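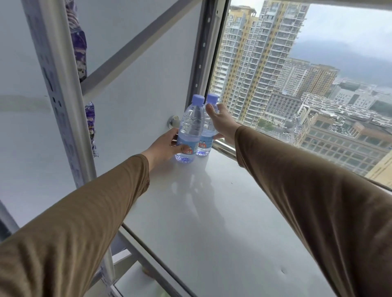
Recording two-handed bottle demos at home

If you've done the one-handed set already, this will feel familiar, but using both hands trips up more people than you'd think! I've recorded 1331 of these for the Hodix set now and I still get the odd one sent back.

What you need

A head camera, long plain sleeves, two full water bottles with the caps screwed on tight, and a ledge or shelf at chest height. I like a ledge by a window (lots of light, plenty going on behind), but a kitchen worktop is fine too.

Setting up

Stand the bottles side by side, close enough that you can reach both without leaning. Put the camera on, look at the bottles and check the preview. Both hands need to show when your arms are out, so tilt the camera down a bit if you're only getting fingertips.

Recording

1. Start with your hands by your sides and press record.

2. Reach out with both hands together. I wrap my left round the lower half of one bottle and take the other by the neck with my right. Swap that over every 6 takes, or the model learns that left always means low.

3. Hold still for 2 seconds once you've got a proper grip.

4. Lift, move the bottles to a new spot, let go, hands back down. Stop recording.

Go at the speed you'd use putting the shopping away. My first batch was painfully slow (I was being so careful) and Hodix bounced 23 of them for it.

Mistakes

Fumbled a grip? Keep going and tag it "recovered". Those are useful! If a bottle goes right over, bin the take and start again.

Before you upload

Watch a few back at double speed and look for hands wandering out of view. Name the folder with the room and the object, then the month, so mine is window-bottles-September.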